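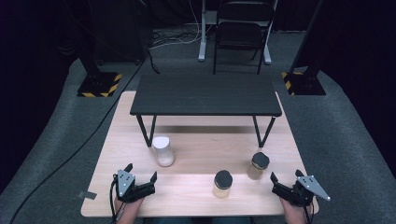 # Club talk: teaching a gripper to tidy a shelf

Speaker notes, September 2018. Twenty minutes plus questions. Slides are numbered in the bottom corner.

## Slide 1. Who we are

- Say hello, say which club. Usard Robotics Club, student-run, open to any year.
- We meet in the workshop at Mevia. Most of us joined with no experience of building anything.
- Ask for hands up: who has programmed a robot arm before? Don't wait long.

## Slide 2. The task

- The Nostness challenge sets one household job each year. Ours is jars.
- Jars start on the wooden table. They have to end up on the black shelf that stands on it, upright, lids on.
- Sounds easy. A person does it without looking.
- The rules give 200 seconds per run. Going over means the run scores nothing, even if every jar is in place.

## Slide 3. How we collect demonstrations

- A person holds a gripper in each hand and does the job with them.
- Last year we drove the arm with a games controller. It was slow and the movements were jerky. We got 81 usable runs in a whole term.
- With the hand-held grippers we have 2,318, and most of those came from three long weekends.
- Keep both grippers in view before starting. New members forget this and we lose the run.
- Start with the hands low at the near edge of the table. Pause for a breath, then move.

(Drink of water. If the clicker has stopped working, use the space bar.)

## Slide 4. Why jars are awkward

- Glass shows reflections, so the edge of the jar is hard to find from some angles.
- Round lids are slippery for flat fingers. We grip the body, a bit below the shoulder.
- Two jars close together leave little room for a finger between them. Place the far one first.
- What's inside changes the weight. We put different amounts in for different sessions.

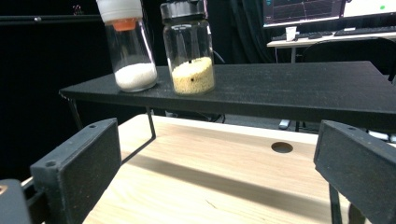
*Slide 5: two jars on the shelf, from the gripper's own camera.*

- Leave this one up for a while. People at the back need time to find the fingers at the bottom.
- Point out the lids. They are only partly in view at this distance, so the model can't rely on them.
- Point out the shadow across the wood. We had a bad week when the lamps were moved and the shadows fell somewhere else. Success dropped and it took us days to work out why.
- Mention the white lid and the black lid. Early on we only used black ones and the model ignored anything else.

## Slide 6. What went wrong

- We threw away 228 runs. Main causes: a gripper dropped out of tracking, or the person stopped halfway to talk.
- We named files by hand until some were overwritten. Names are now made by the script.
- The first finger pads wore smooth. The Ghumman pads are better but they come off if you don't clean the surface before gluing.
- One jar broke. Sweep, then vacuum, then check the carpet with a torch. Do not skip the torch.

## Slide 7. Results so far

- One jar on its own: reliable enough to demonstrate.
- Two jars: works on a good day. The second one often ends up too near the front edge.
- Three objects: not ready. Say so plainly if asked.
- No video today. The sound on it is mostly us shouting.

## Slide 8. What's next

- Entry for Nostness closes in December.
- We want more demonstrations from left-handed people. So far nearly all the fine work is done with the right hand.
- Try the same job with the shelf turned a little each time.
- We need someone who likes writing documentation. Ask twice.

## Questions we usually get

- *How much does it cost?* Less than people think. The parts list is on the sign-up sheet.
- *Do I need to know Python?* No. You can start by collecting runs and pick it up from there.
- *Does it work at home?* Not yet. It has only been tried on our tables.

Leave the sign-up sheet by the door and collect the pens.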